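4. Setting up a recruitment round

This section covers opening a vacancy in Lendineo, publishing the application form and preparing the computer-based test. You need the Round Manager role. If the Rounds menu is greyed out, contact your site administrator.

4.1 Before you start

Have the approved vacancy notice to hand, including the post codes, the subject list and the closing time. Post codes cannot be edited once the first application has been received.

4.2 Creating the round

1. Select Rounds > New round.
2. Enter the round title as it appears in the notice. The title is printed on every admission slip.
3. Choose the test centre. Ernau is selected by default.
4. Enter the number of posts for each subject. Leave a subject blank to hide it from applicants.
5. Set the opening and closing times. The form closes at the start of the minute entered, so 18:00 shuts out anyone who has not submitted by 17:59.
6. Select Save as draft.

Note: A draft round is visible to all Round Managers but not to applicants.
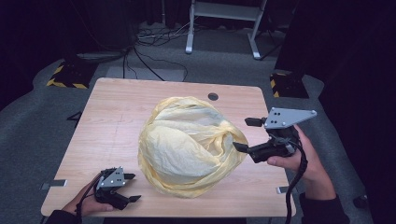 4.3 Publishing the application form

1. Open the draft and select Check form. Missing fields are listed in red.
2. Correct each field and run the check again.
3. Select Publish. The application link becomes active at the opening time.
4. Copy the link into the vacancy notice.

Each round accepts up to 2,000 applications. To raise the limit, write to Kramer support before the opening time — it cannot be changed while the form is live.

Caution: Withdrawing a published form cancels all part-completed applications. Submitted applications are kept.

4.4 Preparing the test

1. Select Test > Import paper and choose the file exported from Floltodent.
2. Check the question count and the total marks against the approved paper.
3. Set the pass mark. The default is 40 per cent.
4. Assign candidates to sessions. The Ernau centre seats 169 candidates per session.
5. Select Lock paper. A second Round Manager must confirm. 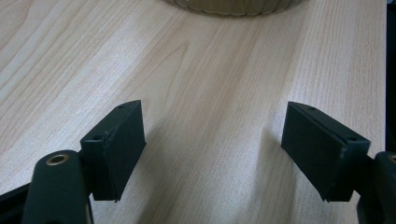

Figure 4. Light-coloured wooden tabletop, gripper fingers open.

Admission slips can be issued once the paper is locked. For a test held in September, issue them by the end of August.

If the import stops with error 4, the paper contains an unanswered key. Return it to the paper setter. Do not edit the file by hand.

Section maintained by Jozef Meijer. For marking and result lists, see section 5.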